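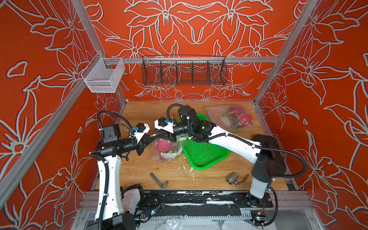

Frequently Asked Questions

Welcome, and thank you for stopping by! We get a good many letters at Budivville Wallpaper Exchange, and the same few things come up again and again, so we've gathered them here. If you don't find yours, write to us and we'll do our best.

What exactly do you do?
We take in leftover rolls of wallpaper from people who ordered too much, and we pass them along to people who need one or two more to finish a hallway or patch a corner. We've been at it since 2000, when it was just a spare bedroom and a very patient family.

I only need one roll. Is that all right?
Of course it is! Most of our orders are for a single roll, and we never ask you to buy more than you need.

How do I know the color will match?
Look for the batch number on the label of your old roll, if you still have it (people often tuck it in a drawer and forget). Two rolls of the same pattern from different batches can look quite different once they're side by side on a wall. If the label is long gone, mail us a scrap the size of your hand and we'll hold it up against what we have in good daylight.

Do you carry the big floral patterns?
We do, and we love them. Large flowers have a long repeat, so you'll waste more paper lining them up, and a roll won't go as far as you'd think. Please measure twice and tell us the height of your ceiling when you write.

What does shipping cost?
It's 18 dollars for up to three rolls anywhere in the lower 48 states. Beyond that we'll work it out with you.

Can I return a roll?
Yes, within a month, as long as the wrapper hasn't been opened. Once it's open we can't be sure of the length anymore, and the next person is counting on us.

How do I send you my leftovers?
Write first, please, with the maker, the pattern name and the batch number. We're a little short on shelf space this winter and will be taking in new rolls again in March.

Where should I write?
Budivville Wallpaper Exchange, P.O. Box 277, Budivville.

Page last updated Dec 27, 2018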